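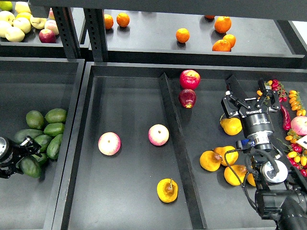 4. Evaluation of the Braseck produce-picking kit

4.1 Kit under review

The Braseck kit is sold as an add-on for laboratories that already own a pair of robot arms. It comprises a shelving frame with an upper shelf and a lower row of deep bins, a software package named Merier that plans grasps and schedules the two arms, and one year of remote support. Arms and grippers are not included. The vendor lists the kit as suitable for loose fruit and vegetables without modification of the fingers. The purpose of this section is to check that statement under ordinary laboratory conditions and to record the effort needed to reach stable operation.

Figure 4 shows the station during the work, viewed from above. The right arm carries a Robotiq two-finger gripper, with the fingers open over the most crowded bin. A second gripper is partly visible at the left, over the avocados. Oranges and most of the pale apples are on the upper shelf. The middle bin holds only two apples and a pear.

Figure 4. Working surface and upper shelf of the station with mixed produce. The bin at the right contains apples, pears, a chili pepper and tomatoes on the vine.

4.2 Installation

Installation was carried out by one engineer following the printed manual. The shelving frame was assembled without difficulty. Most of the time was spent on calibration. Merier requires each arm to touch a set of reference points on the shelf lip and on the bin dividers, and the manual gives these points in an order that forces the operator to move the arms back and forth across the shared space. We changed the order so that all points for one arm were taken before the other arm was powered. The resulting calibration was accepted by the software and was used in all trials reported below.

The default speed limits were kept. The default approach height was raised, as the original value brought the wrist too close to the upper shelf when the target lay at the back of a bin. The software does not model the shelf as an obstacle until the user enters its dimensions by hand. This step is given in an appendix of the manual and should be moved to the main procedure.

4.3 Trial protocol

The evaluation consisted of 1,000 pick attempts, divided into sessions of unequal length. An attempt began when the arm left its rest position and ended when the item was released in the destination bin or the software reported a fault. An attempt was counted as a success only if a single item was lifted, carried and released without operator contact. Items dropped inside the source bin were counted as failures even when the following attempt recovered them.

Items were placed by hand and were not arranged to favor the gripper. Fruit with visible bruising was kept in use until the skin broke, at which point it was replaced. Isabelle Cloutier supervised the sessions and made the final decision on each disputed attempt. The protocol was fixed in June and was not changed after the first session.

4.4 Results

Of the 1,000 attempts, 56 were recorded as failures. Of these, 18 were caused by contact between the fingers and a neighboring item during the descent, and 13 were caused by slip after the item had been lifted. The remaining 25 were planning faults in which Merier returned no valid grasp and the arm did not leave the approach position.

Contact failures were concentrated in the crowded bin. Pears lying against one another were the most difficult case. The planner tends to select the narrow end of the pear, which places one finger in the gap between two fruits, and a small error in the estimated position is then enough to push the neighbor. Oranges and apples with free space on both sides gave no contact failures.

Slip was observed mainly with avocados. The grip force is set per item class, and the value supplied for avocados appears to have been chosen to protect ripe fruit. Raising it by one step removed most of the slips in a short follow-up test, which is not included in the totals above.

Planning faults occurred most often with tomatoes on the vine. Merier treats each fruit as a separate target and does not represent the stem that joins them. When two or more fruits lay close together, the candidate grasps were rejected in turn and the attempt ended without motion. The vendor describes vine tomatoes as supported. On the basis of these trials we would describe them as partly supported.

4.5 Comparison with the Hladun package

The laboratory had earlier used the Hladun grasping package on the same arms. A direct comparison of success rates is not made here, as the earlier work used a flat table and fewer kinds of produce. Two differences in handling can still be stated. Hladun permits the user to edit the list of grasp candidates before execution, while Merier shows only the selected grasp. Merier, in turn, schedules both arms from one task list, while Hladun requires a separate process for each arm and leaves the avoidance of collisions to the user.

4.6 Support and limitations

Three requests were sent to the support service. Two were answered with working instructions. The third, concerning the missing stem model, was recorded by the vendor as a feature request and remained open on October 15, 2022.

The trials cover one station, one type of gripper and one lighting arrangement. Damage to the fruit was judged by eye and was not measured. No leafy produce was tested. The behavior of the kit with suction tools, which the vendor also lists as compatible, is outside the scope of this section.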